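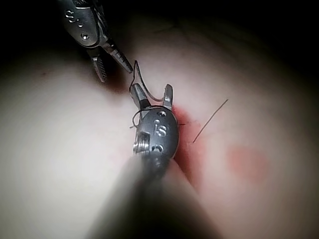

Black thread on the pale pink pad, two instruments at work

Last updated: 14th July

Soft Tissue Suture Pad, pale pink, by Zostcombe

I've been selling practice pads out of our little shop for a good while now and this is the one I keep putting in people's hands first. It's soft, it's a gentle sort of pink, and dark thread shows up on it beautifully. That last bit sounds minor until you've spent an evening squinting at blue thread on a dark red pad (guilty!) and wondering where your loop has wandered off to.

The pad comes in one colour and one softness. I get asked for a firmer version every few weeks, and Zostcombe do make one called the Ellis, but I don't stock it because I didn't get on with it. It's fine for big curved needles and coarse thread. For anything delicate I found myself yanking, and yanking is a rotten habit to practise. The pale pink one gives a bit when you pull, so you get a feel for how much tension you're putting through the thread before you've gone and torn something.

What's in the box

One pad, one backing tray, and a reel of black practice thread. The tray has rubber feet, which I love, and a lip all the way around, which I love a bit less as it gets in the road if you like to come in really low from the side. You can lift the pad out and use it flat on the bench if that bugs you. I do half the time.

The thread is non-sterile and for practice only, same as the pad. Please don't use either on anything with a pulse.

How it holds up

I kept a tally on my own one, because I'm like that. I got to 700 stitches before I started avoiding the middle, and it was still perfectly usable out toward the edges. Turn it over when one side gets tatty, the back is just as good! Little needle holes close up nicely. Long cuts don't, so if you're practising closures, plan where you're going to make them and leave yourself some room between.

Keep it out of the sun. I left one on the windowsill over February and the top went tacky, and no amount of washing brought it back. Otherwise it's warm water, a drop of dish soap, pat it dry, and a dusting of cornflour if it feels grabby. Don't store it pressed up against printed paper either, the ink comes straight across. Mine has a faint bit of an invoice on it forever.

Thread and tools

Any fine needle driver will do. If you're working with wristed instruments, go for a shorter length of thread than you think you need and keep the loop small and close to the jaws. Black thread has a mind of its own when there's too much of it, and it'll spring into all kinds of shapes the minute you relax. I cut mine to 17 centimetres for knot tying and it's made me a much calmer person.

Spare reels are Grasier black, same stuff that comes in the box. I tried a cheaper one and it went fuzzy after a few passes through metal jaws, so back to Grasier we went.

Will it fit my trainer?

If you've got the Seter box trainer, yes, the tray drops straight in with the feet on. For other boxes, measure the floor of yours before you order. The tray is 21 centimetres along the long side and there's no flex in it whatsoever. The pad by itself is a tad smaller and can be trimmed with kitchen scissors (go slowly, and cut from the back).

Ordering

Item code is 1068. Pads go out in a padded mailer, trays and all, and I pack them myself, so if you want extra thread instead of the tray just pop a note on the order and I'll sort it out. Returns are fine as long as you haven't put a needle in it.

Contact us | Copyright Ellis pads and Zostcombe product names belong to their maker | Back to top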